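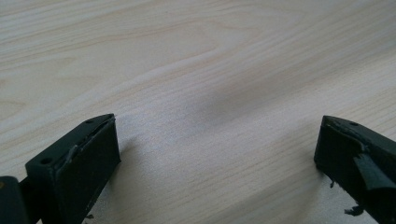

Trees write on themselves. Every line in a piece of wood – that's called grain – comes from the way the tree grew. Most kinds of tree add one new ring each year, just under the bark. Pale fast wood in spring, then a thin darker bit later on. On this light wood some lines run straight and close together, others bend into tall arches and long ovals. Same wood, different shapes! Grown-ups call the arches "cathedral" grain, like big church windows.

How come they're different? Think of a tree as a stack of ice cream cones, one over the other. Slice near the side and the saw skims through the cones at a slant – arches. Slice right thru the middle and you get stripes.

Try it. You need an onion and a grown-up with a knife. Cut it across: rings. Cut a slice off the side: ovals. Smelly but quick, 5 minutes.

Now go look at your table, a door, the back of a chair. Put paper on top and rub with the side of a crayon. Works best on rough old wood, smooth stuff hardly shows anyting.

Dark dots or swirls? Probably knots. A branch used to start there.

And stumps – if you find one in May or any time, count the rings from the middle out. Lose your place, start over. Everyone does.

More wood stuff on the Mikix kids page – bark next, then leaves.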